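Notes on the Plurkton Burglary Reports

Residents of Plurkton have now lived through a winter and most of a spring in which break-ins have been a regular subject at the post office counter. I have kept this blog for a number of years, chiefly on matters of local record, and several readers have asked that I set out what is known. The following is drawn from the sheriff's public log and from the April meeting at the township hall, which I attended.

The log lists 27 burglary reports since the first of the year. Most concern detached garages and storage sheds on the Banus side of the creek, where the lots are deep and the buildings stand well back from the road. Four concern occupied homes. In two of those, the residents were asleep at the time and learned of the entry the next morning. No injuries have been recorded.

Property taken includes hand tools, a generator, fishing equipment, and a quantity of copper pipe. The Kazlauskienė bakery reported a forced rear door and the loss of a cash drawer. The bakery opened at its usual hour the same day.

At the April meeting, a deputy explained that the reports are being handled as more than one case. The shed entries share a method, in that a hasp or hinge is removed with the lock left in place. The bakery entry does not fit that pattern. No arrests had been announced as of the meeting, and the deputy declined to discuss whether any person had been identified. 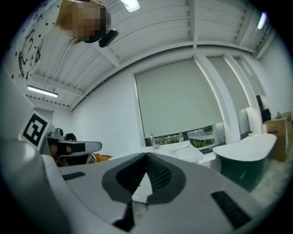 Several readers wrote in after my earlier post on the same subject. One resident of the Banus side replied that the log understates the matter, as two neighbors on her road lost tools in February and never filed a report, believing that nothing would come of it. She asked that the sheriff's office accept reports of small losses by telephone at any hour, without requiring a visit to the substation.

I put that question to the substation clerk. Reports of property loss may be made by telephone until 5 p.m., and a written statement may follow by mail. Serial numbers should be included where the owner has them. A late report is still entered in the log under the date on which the loss was discovered.

The township has also received a proposal from Preltell, a security firm, for cameras at the creek bridge and the Banus turnoff. The quoted charge is $139 per month for each unit. The board took no vote. Questions were raised regarding how long recordings would be kept and who would be permitted to view them, and the firm has been asked to answer both in writing before the proposal returns to the agenda.

Corrections to the figures given here may be sent to the address in the sidebar. The log for the current month will be posted at the township hall when the clerk receives it.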